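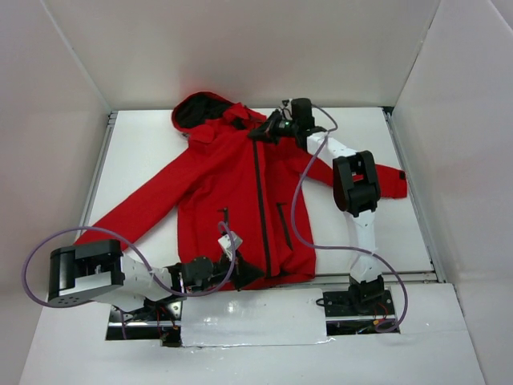

Folie 4: Rote Jacke, zwei Arme, drei Reißverschlüsse.

(Kurz stehen lassen, Wasser trinken.)

Projekt Brikik, Juni. 627 Durchläufe ohne Meldung, dann Fehler 63. Im Handbuch von Petrauskas steht dazu: "Siehe Fehler 63."

Der linke Greifer hielt den Saum fest, der rechte zog weiter. Die Kraftbegrenzung war eingetragen -- im falschen Profil. Sevim Keskin drückte den Not-Halt, ich suchte noch das Handbuch.

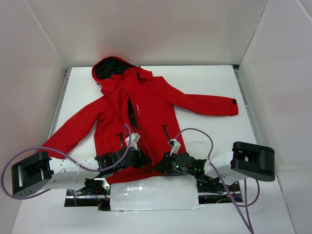 Seitdem prüft die Steuerung vor jedem Start, welches Profil geladen ist. Kostete uns eine Zeile Code und 3.659 Zeilen Protokoll. Weiter mit Gleice Falcão, Thema Kabelführung.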